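Home | Tickets | Knowledge base | Log out

Restport cell, right gripper drops the towel corner
Opened 26th January by Marleny Urrego
2 comments

Skavov say it's the hem. I doubt it. The right arm has let go on 4 folds out of 35 and the left on none, same towel, same hem.

Tried so far: grip force up to 90, no change. Swapped the fingers, no change. Perno's "known good" settings made it worse.

My money is on the wrist cable. Leaving this open until someone tests that instead of sending me another towel.

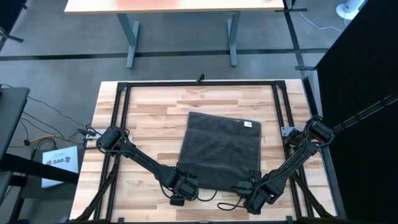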